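Bundbridge Toy and Household Library: newsletter, 1 October

LOOKING AFTER THE BLOCKS

A while back we were asked to put something in these pages about wooden blocks and hot drinks, mostly by people who had read on the internet that the two can be made friends again with a dab of this or a rub of that. I have my doubts about nearly all of it, but I said I would go through the advice and try some, and I have.

First, what we lend. The Edet set is our most borrowed box. It has plain bricks, long and short, and the small arches that children use for bridges, tunnels, beds, sofas and garages. The arches are the ones that come back marked. They get stood on tables among cups and plates, and the feet are end grain, so whatever is on the table goes up into them. A plain brick lying on its long side fares a good deal better. 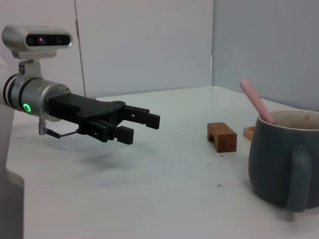
Brellbridge readers have already written in to say that we fuss. One of them, Maureen, put it this way: my two had a box of blocks for years, they were sucked, dropped in the bath and left under a hedge all winter, and the only one we ever lost was the one I tried to clean.

I have some sympathy with that. Most cleaning does more harm than the dirt. The advice I was sent included lemon juice, toothpaste, bicarbonate paste, mayonnaise, and something called Flumix, a powder which claims on the tub to lift tannin from "all natural surfaces". I tried the Flumix on a spare brick with tea on it. The tea mark went paler. So did the brick, in a neat oval, and it now looks worse than it did with the tea. The tub was not cheap either. I wouldn't buy it again and I won't be putting it in the boxes.

Mayonnaise I did not try. Life is short and so is mayonnaise.

As for soaking, please don't. A set that has been in the washing-up bowl comes back with raised grain and that furry feel along the edges, and the paint or stain, if there is any, goes patchy. A damp cloth, wrung out hard, then a dry one, then leave the pieces standing apart overnight. Keep them off the radiator. If the edges have gone rough, a few strokes with fine sandpaper along the grain will see to it, and we keep a sheet at the desk.

Tea and coffee on the table itself are the bigger problem in my view, and the one that gets ignored. People wipe up the middle of a spill and leave the thin brown edges, and half an hour later a block is stood in them. Stirring is the worst of it. The spoon comes out of the mug and travels across the table dripping, and there is never a saucer where it needs to be.

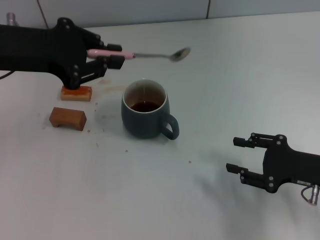

Mug and two blocks on a marked tabletop, with a spoon held above it.

So the house rule, such as it is: drinks at one end, blocks at the other, and a saucer or a folded cloth for the spoon. I don't expect it to be kept. I've broken it myself while writing this.

Borrowers with an Edet box at home can keep it until the November swap. There are 29 pieces in a full box and the list is inside the lid. Marked pieces are fine and carry no charge. Bleached ones we would like to hear about before they go back on the shelf.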